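## Refund scam hits Larkenen customers

Police in Plondport are warning residents about text messages that claim to offer a refund from Larkenen, the home heating supplier. The messages give a refund amount of $524 and link to a page that asks for a bank login.

Ximena Meléndez, a retired bookkeeper on Medrano Street, lost $2,156 after filling in the form in December. Two transfers left her account within 19 minutes. Her bank has returned one of them and is still looking into the other.

"The page had my name and street on it already," she said. "I thought only the company would have that."

Larkenen says it does not send refund links by text. Money owed to customers is credited to the next bill.

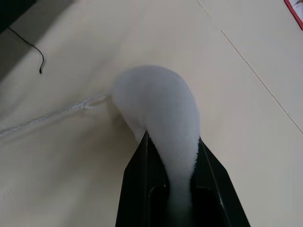 ## If you get one of these texts

- Don't open the link. Forward the message to your phone carrier's spam number, then delete it.
- If you entered your bank details, call the number on the back of your card right away — day or night.
- Change your online banking password from a different device.
- Report the loss at the Plondport police front desk and bring a printed statement.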